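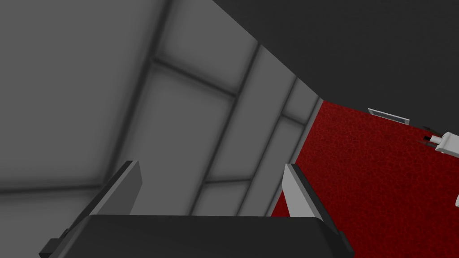 **Sisness** is a tidal island off the coast of Ullari. Joined to the mainland by a gravel causeway, passable at low water. Population 323. Main village is Sturkavon, on the sheltered east side. Fishing, sheep, some summer visitors.

## Geography

Low and mostly treeless. Highest point is Sturkavon Hill, 200 feet, with a cairn on top. West side is cliffs and sea caves. East side slopes down to mud flats, good for wading birds in winter. Peat in the middle of the island, cut by hand until the oil boiler took over.

The causeway is 900 yards long and bends north halfway across to follow a ridge of harder ground. Open twice a day, longer at neap tides. The southern end washes out in most winters and gets refilled in spring.

## History

Earliest settlement unclear. Shell heaps on the east shore, never properly dug. A chapel stood near the landing by the Middle Ages – only the footings are left, plus part of a wall built into a sheep pen.

The island changed hands a lot. Rents were paid in dried fish and later in kelp ash. After the kelp trade failed, many families left for the mainland and the north end was given over to grazing. House ruins there still show above the bracken.

The cargo ship *Tolentino* ran onto the western rocks in a January gale. Crew got off by rope. Its timbers went into barns and at least one staircase, and the bell hangs in the schoolhouse at Sturkavon. The school itself closed when the older children began to board on the mainland.

## Economy

Crab and lobster, landed at Sturkavon pier. Sheep are a small, dark-faced local type, kept for wool more than meat. The shop doubles as post office and sells tide tables. Electricty came by undersea cable in 2000, before that it was diesel generators and lamps.

## Language and customs

Older islanders have their own words for states of the tide. Milovan Popescu collected these in a short glossary, still the main source. *Slaith* is the last safe hour for crossing, *hove* the first wet patch at the bend. Spellings vary.

The Causeway Walk is held each summer on the lowest daytime tide. Starts at the mainland gate, ends at the pier, fish soup after. Thịnh Trịnh's photographs of the walk are kept in the schoolhouse along with the parish maps.

## Access

On foot or by tractor at low water, cars at there own risk. Small passenger boat from the Ullari side when the causeway is covered. No boat in strong westerlies.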